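Asunto: Re: [ludoteca-lista] Cajas grises para los encajables
De: Fongchan Rattanakul
Para: ludoteca-lista

Kamonchanok Phetsri escribió el lunes:

> Hola a todos:
> He terminado de mirar el catálogo de Stolurwood y sigo pensando que lo
> mejor es un cajón gris por juguete, sin tapa y sin bolsitas dentro. El
> modelo Hemmin sale a 355 la unidad y con cuatro nos plantamos en 1.420,
> más 4 de las etiquetas: 1.424. Los niños guardan mejor cuando ven el
> fondo. En Sernside lo hacen así y dicen que ya no pierden piezas.
> Si nadie se opone, hago el pedido antes de que acabe septiembre.
> K.

Pues me opongo, o al menos pido que esperemos un poco.

Lo de Sernside lo he oído ya tres veces y siempre de segunda mano. ¿Alguien ha contado las piezas de allí antes y después? Porque «dicen que ya no pierden» también lo decíamos nosotros de las bolsas de malla, y mirad cómo acabó el juego de anillas.

Mi duda es más simple. Un encajable no es un montón de piezas sueltas, es un bloque con agujeros y lo que va dentro. Si el bloque se mete en el cajón con las piezas puestas a medias, de pie, asomando por arriba, al primer meneo se caen. Y si se guardan fuera, ruedan por el fondo y volvemos a tener que rebuscar.
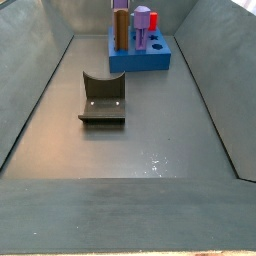

El azul, por ejemplo, con la estrella en la cara de arriba y las piezas de colores de pie encima. Guardado así ocupa muy poco suelo y muchísima altura. La roja y la morada sobresalen lo suyo, y de la marrón ni hablamos, que encima lleva otra morada. Para apilar un cajón sobre otro, que era la gracia de comprar el Hemmin, no me salen las cuentas.

Tampoco me convence el gris. Entiendo que los colores resaltan y que una pieza roja se ve enseguida, eso lo concedo. Pero las paredes van inclinadas, así que el fondo es más estrecho que la boca, y la medida que da el catálogo me temo que es la de la boca. ¿Alguien puede preguntarlo?

Propongo pedir uno solo y usarlo seis semanas con el encajable azul, que es el que más sale. Yo me ofrezco a contar las piezas al abrir y al cerrar. Si cuadran, me callo y compramos los otros tres. También miraría los cestos bajos de Gotesel, que no son bonitos pero tienen el fondo recto.

Ah, y las etiquetas: ¿para quién son? Los que desordenan no saben leer todavía.

Fongchan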